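From: Wiroj Khunthong
To: Oltesham Supporters list
Subject: Re: Registration window and the Lindel loan

Pornthip Yensuk wrote:
> Can anyone confirm whether the Lindel loan counts against
> the squad limit? The club page says 21 senior players are
> registered, but I make it 22 if he is included. Also, does
> the recall clause still apply in January?

The squad limit covers players over the age threshold on the day the list is submitted. Lindel is under it, so he goes on the second list and does not take a senior place. The figure of 21 on the club page is correct.

The recall clause is a separate matter. Grurkivside can recall him in January if he has started fewer than 11 league matches by then. Cup matches do not count, and neither do appearances from the bench.

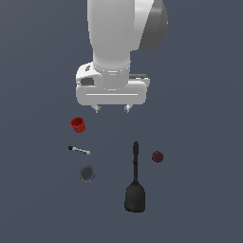

White arm, gripper open.

Chanida asked off list about the fee. There is no loan fee as such. Oltesham pay part of his wages, and a further sum falls due if the move is made permanent. Neither club has published the amounts and I would not rely on the ones posted last week.
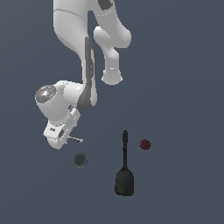
Oltesham, Tuesday, July 3, 2018

Addendum on away tickets for the Grurkivside match. The first allocation is 200 seats, all in the lower tier behind the goal. Season ticket holders apply first. Thongchai Chareonsuk has the form and will send it to anyone who writes to him directly. Please do not reply to the whole list with seat requests.

Wiroj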